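Skondcombe Workshop Users' Group
Minutes of the meeting held on August 2, 2023

Present: R. Maruyama (chair), Bakke, Zornetti, Ulodent site office (one representative), four bench users.
Apologies: none received.

1. Minutes of the June meeting
Accepted with one correction. Item 4 should read "lamp tubes", not "lamp tubs".

2. Lighting
The site office reported readings taken at bench height with the ceiling fittings on and daylight excluded. The highest was 905 lux, directly under the fitting nearest the entrance. The lowest was 305 lux, close to the brick wall. The group's working figure for fine assembly is 671 lux and most of the benches meet it.

Zornetti asked whether the fittings could be switched in separate rows. The site office replied that they are on a single circuit. Splitting them would mean new cable along the beams, and the ducts limit where it can run. A price is to be obtained.

It was noted that the long fittings leave a glare line on glossy sheet material. Users working with such material should turn the work, or cover the bench with cloth. The checked cloth is acceptable for this. Plain white cloth is not, as small white parts are lost on it.

3. Shelving at the brick wall
The white metal unit is to stay where it is. Moving it to the window side was discussed and rejected on grounds of access to the window catches.

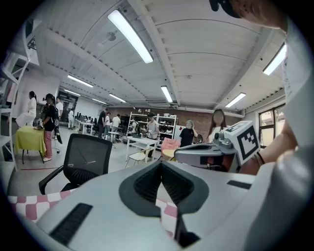 Ryota Maruyama said that the position of the shelves mattered less to him than what was on them, that he had twice gone there for a box of spacers and come back with the wrong size, and that he would like the shelf edges labelled before anything else was bought. Bakke agreed but asked that labels go on the boxes as well, boxes being returned to the wrong shelf more often than not.

Agreed: printed labels on both, black on white, letters large enough to read from the nearest bench. Heavy items on the bottom shelf only. Nothing to be stored on top of the unit. Items without an owner's name will be put aside for one month and then disposed of.

The brick behind the unit sheds dust. Bakke to brush it down and report whether a sealer is needed. If so, a test patch is to be done first, low down and out of the way.

4. Window
Dark frames to be wiped down inside. The site office will check the seals before winter. A blind was requested for the afternoons. Deferred until the price for the lighting work is known.

5. Ceiling
No leaks reported from the ducts. Cleaning of the exposed beams requires a tower and a clear floor, so benches will have to be moved. Zornetti to propose a date. Users to cover anything that cannot be moved.

6. Budget
The sum of 2000 pounds remains for fittings and storage this year. Labels and brushes may be bought without further approval. Lighting and blind to come back to the group with written prices.

Actions
Site office: price for separate switching; check window seals.
Bakke: brush down brickwork, report on sealer.
Maruyama: labels for shelf edges and boxes.
Zornetti: date for beam cleaning.

Next meeting to be called when the lighting price is in.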